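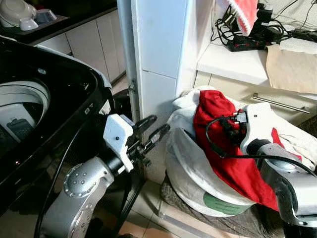 Laundry corner, about 7am. Red one on top again.

July. Cold. Up at 6 because the bin truck went past and then no chance of sleep after that.

So the washing. Whole lot of whites from the weekend visitors, sheets and pillowcases and the good towels, plus Lamai's red thing which she swears has been washed a hundred times and won't run. Not risking it. Told her the red goes in on its own, cold, and she rolled her eyes at me over her toast. I still have the pink singlets from Gornwood to prove my point.

Plan was two loads before work. Got the whites sorted, red to the side, then Donal rang about the trailer and that was 17 minutes gone. He wants it back by lunch. I said fine. Didn't say where I'd put the key because I don't know where I've put the key.

Must remember – powder nearly out. The Mavden one, not the other one, the other one makes Shufen itch. Also pegs. Also ring the Caron people about the dryer part, they quoted 419 dollars which is a joke, could nearly get a second hand one for that. Jinfeng reckons his cousin can do it for a carton of beer. Will beleive it when I see it.

Rain due after 2 so whatever's going on the line has to be on the line by ten. Sky looked ok from the back step. Bit of pink over toward the hills. Mum would have had something to say about that.

Thinking about the floor mat too. It's had a hard life, that grey one. Every time the basket gets dragged across it the corner flips up and someone trips, usually me with my arms full. Shufen says double sided tape. I say new mat. We've been having this conversation since Easter.

Lamai says I should do what her aunty does, put everything in bags by colour the night before. Yes well. Her aunty is retired.

Power cords all over the counter as well. Said on Sunday I'd get them into a box and label them. Even got a cardboard box out for it. So the box is on the counter and the cords are on the counter and that's as far as it's gone. Danang is missing a charger and is blaming the lot of us.

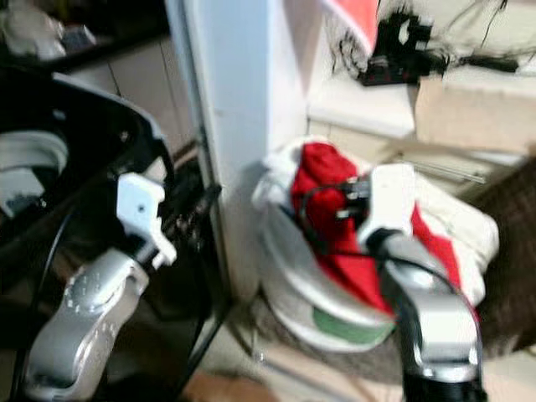 Later, 9.40pm

Knackered. Quick one.

Whites done and dry, got them in with minutes to spare, first fat drops hitting the path while I was pulling the last sheet off. Folded most of it in front of the telly. Fitted sheets rolled in a ball as usual, I don't care.

Red went through alone. Water was pink. PINK. Showed Lamai before it drained and she said that was the light. It was not the light.

Trailer key was in my other coat. Donal came round for it himself in the end and stayed for soup and talked about the Rekedine job for over an hour. They want 1000 pavers shifted by hand. At his age. Told him to get the young blokes onto it, he wasn't listening.

Didn't ring about the dryer. Didn't get powder. Got pegs, wrong ones, the little wooden sort that fly apart. Charger still missing.

Tomorow – powder, Caron, towels to go back to the linen cupboard, find out whose the odd sock is. Bed.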